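Home | About us | Rooms | Cups and trays | Visit | Contact

About Sturenlow

Sturenlow is a small tea and coffee house on Carroll Street. We opened with 8 tables, a borrowed kettle and one shelf of cups. Today we have also a back room, where guests can sit longer and where we keep the dishes which are for sale.

We care very much for the cup. A good drink can be made in any cup, of course, but we like the plain ones, pale inside, in which you see the color of the tea well. Our first set came from a pottery in Jelusia, and we still order from the same people every July.

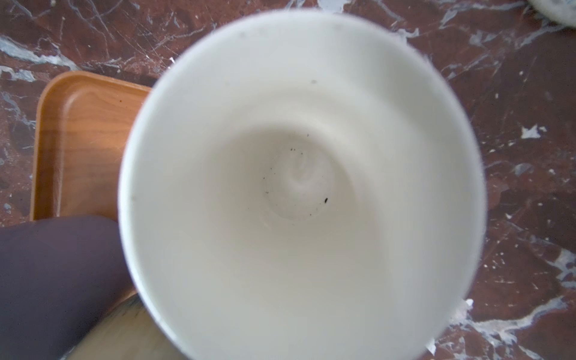 Text: the owner of Sturenlow, who also washes the cups

When a white cup is finished, there are often small dark specks left at the bottom, like tea leaves or coffee grounds. I like to look at them for a moment before the washing. In this one they make a loose ring, with one speck bigger than the others, and the wall has faint ridges going round. The orange-brown tray is wood, and you can see the grain in it.

We wash by hand, with a soft cloth and warm water, no powder. The trays are only wiped — they must never lie in the sink. Please do not put our cups in the microwave at home.

The back room is open until 6 in the evening. Groups of up to 8 persons can reserve it, and on request we prepare a tasting with small cakes. For bigger groups please write to us first, so we can tell you if it is possible.

Contact: Sturenlow, 1,501 Carroll Street | © Sturenlow, all rights reserved | Back to top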